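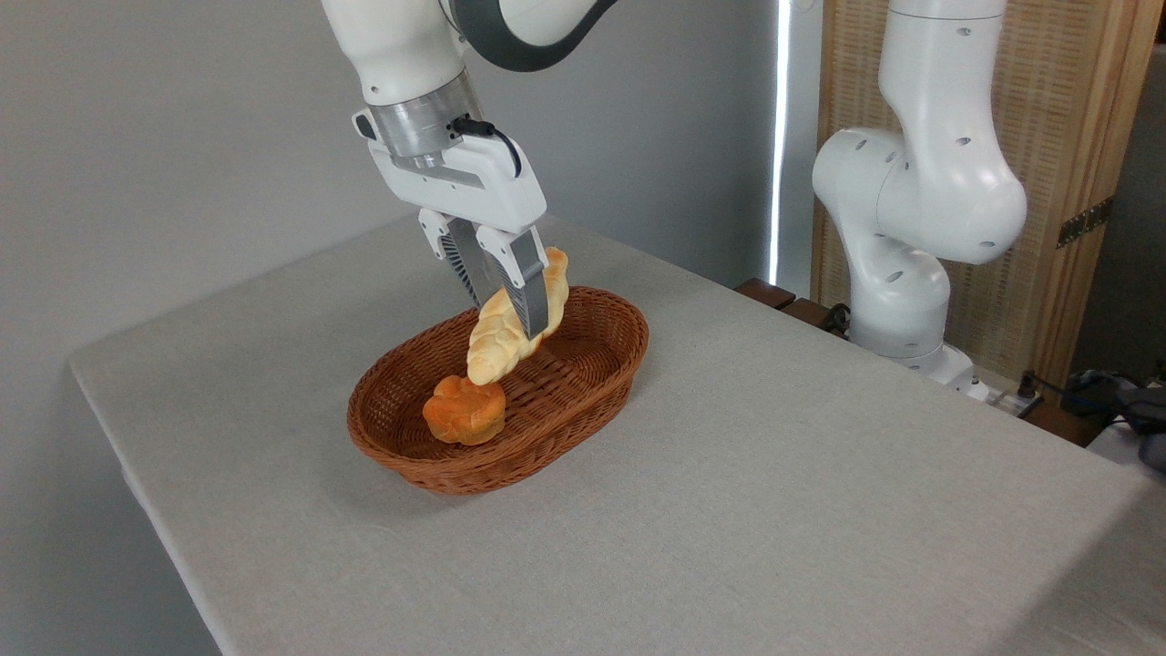 The Dromell group works on how robot arms learn to handle food and other awkward things from people showing them what to do. We are five researchers and a technician, based at the Ellwood building in Lurthorpe. Much of our work is on one question: how few demonstrations can an arm be given before it starts to fail? Bread suits this well. A plaited loaf has no flat side, so where the two fingers close on it matters, and it has to go into the wicker basket at a slant if there is already a bun at one end.

Our first method, Tokov, was trained on 1,077 demonstrations. In March we tried picking the training set by hand – keeping only those where the grip differed clearly from the others – and got down to 69. On loaves the arm had not met before, the smaller set placed 49 more items correctly over the full test. We do not yet know why it does worse on rolls.

Dalia Pärn leads the group. Fatemeh Shojaei wrote the selection method and Urmas Kuusk looks after the arms. Elīna Dzene runs the tests, each of which is repeated 20 times with the basket turned to a new angle.

Visitors are welcome by arrangement. Please write to Apolline Guérin at the Ellwood office, who also handles student placements. The next round opens on 1st September.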